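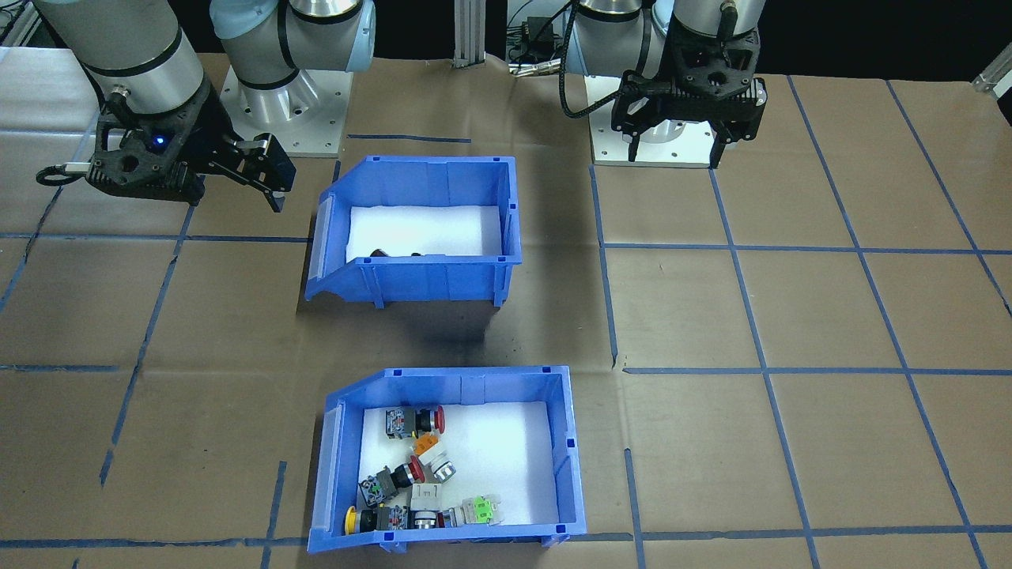

Review: Harries Archive Storage Set for Old Street Photographs

Our neighborhood history group in Skistness has 58 prints of road and sewer work, most of them from the city engineer's files. They had been in shoe boxes. I bought the Harries set in September and have used it for 11 weeks.

The set comes with 9 folders, clear sleeves, a lidded box and a pencil for labeling. The sleeves are the best part. They are stiff enough to hold a large print flat, and you can read the writing on the back without taking the picture out.

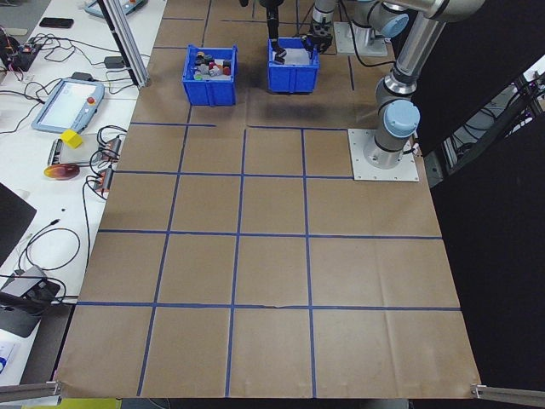 Blue bins on the gridded table.

The folders are fine but the tabs are short. "Jelgate Avenue, looking north, trench open" does not fit on one line. I ended up putting the street name on the tab and the rest inside.

The box is less good. The lid is tight, and with all the folders in it the
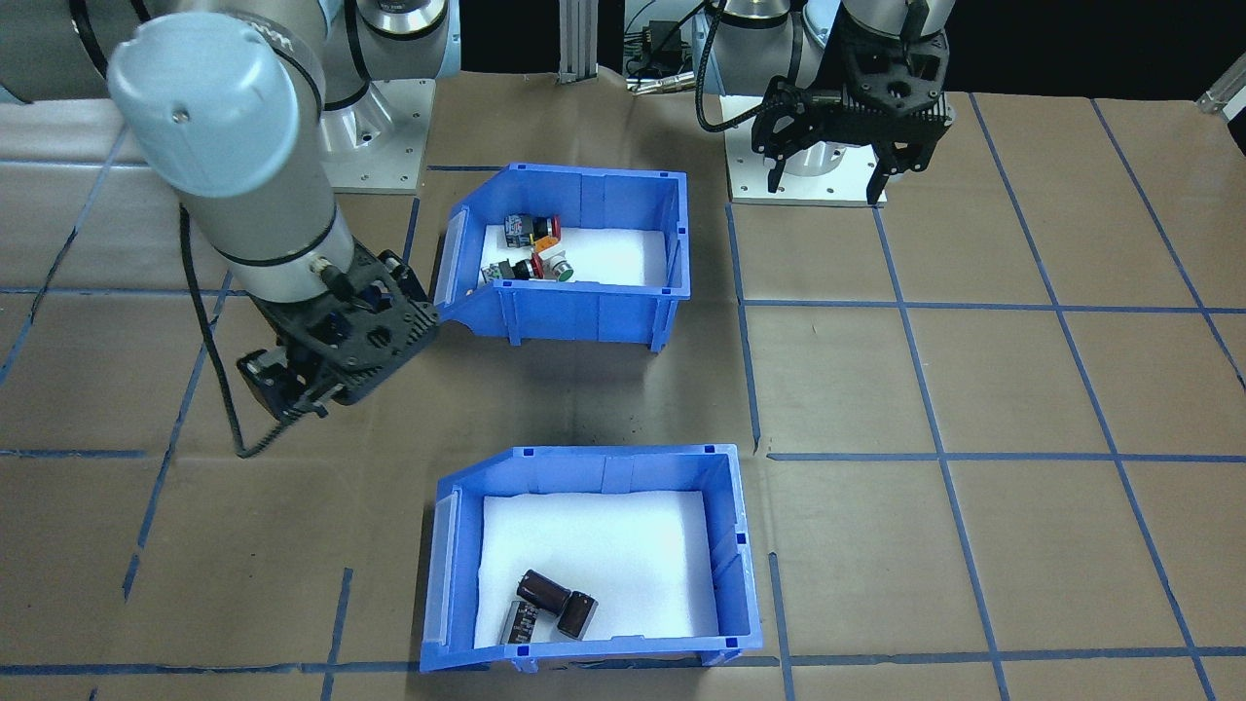

front panel bows out a little. I moved 3 folders to a second box and it closed properly after that. Prints mounted on heavy board will not go in at all.

I also tried the Wovia sleeves, which cost less. They are thinner and they cling to glossy prints, so I use them only for photocopies and newspaper clippings.

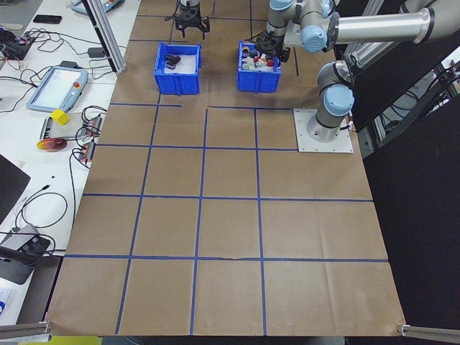
Table covered in brown paper, with two bins toward the far end.

For a small collection of loose prints I would buy the Harries set again. If you mostly have mounted prints, get the sleeves alone and find a deeper box. Refill sleeves are sold separately and fit the same folders.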